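So, ihr Lieben, Kaffee ist da, jetzt kommt der versprochene Greifer-Thread. Er wird etwas länger, ich kenne mich ja. 1/8

Ausgangslage: Wir wollen bunt gemischten Kleinkram aus einer Kiste holen, ohne für jedes Teil einen neuen Greifer anzuschrauben. Zur Wahl stehen der Zweifinger von Hurkine und der Sauger von Nokholm. Beide am selben KUKA-Arm, beide mit derselben Kamera, sonst streiten wir uns hinterher wieder nur über die Beleuchtung. 2/8

Bartosz Szulc hat im April die erste Runde mit dem Sauger gefahren, 508 Griffe an zwei Nachmittagen. Auf glatten Sachen war das eine Freude! Bei allem mit Fransen, Poren oder Noppen wurde es zäh, da zieht er einfach Luft - und man hört es durch den ganzen Flur. 3/8
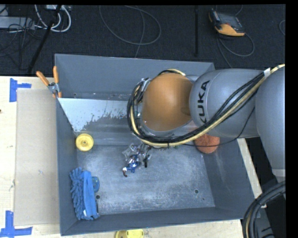 Beim Zweifinger liegt die Schwierigkeit woanders. Weiche Sachen nimmt er gern, auch wenn man ihn ein bisschen schief ansetzt. Flache, runde Teile dicht an der Wand sind dagegen eine Geduldsprobe, weil der Finger erst einmal dahinterkommen muss. 4/8

Thilini Dissanayake hat deshalb die Anfahrt umgeschrieben: erst schräg heran, dann langsam aufrichten, dann zu. Kostet pro Griff 3 Sekunden, und die gebe ich sehr gerne her. Danke, Thilini, auch für die Engelsgeduld mit meinen Rückfragen! 5/8

Ein Wort zu den Kabeln, weil Glenys Ackroyd danach gefragt hatte: Ja, das Paket am Handgelenk schränkt uns ein. Die letzte Achse drehen wir nur noch so weit, wie die Schlaufe es bequem mitmacht. Plant da bitte von Anfang an Luft ein, wir haben das viel zu spät getan. 6/8

Mein Zwischenstand: Für gemischte Kisten würde ich heute mit dem Zweifinger anfangen und den Sauger für Verpackungen behalten. Bis 2.000 Griffe voll sind, bleibt das aber ein Bauchgefühl mit Tabelle. 7/8

Als Nächstes kommt die Steuerung von Grokier dran. Wer damit schon Kraftgrenzen beim Schließen eingestellt hat: Schreibt mir bitte, gern auch ausführlich - ich lese wirklich alles. 8/8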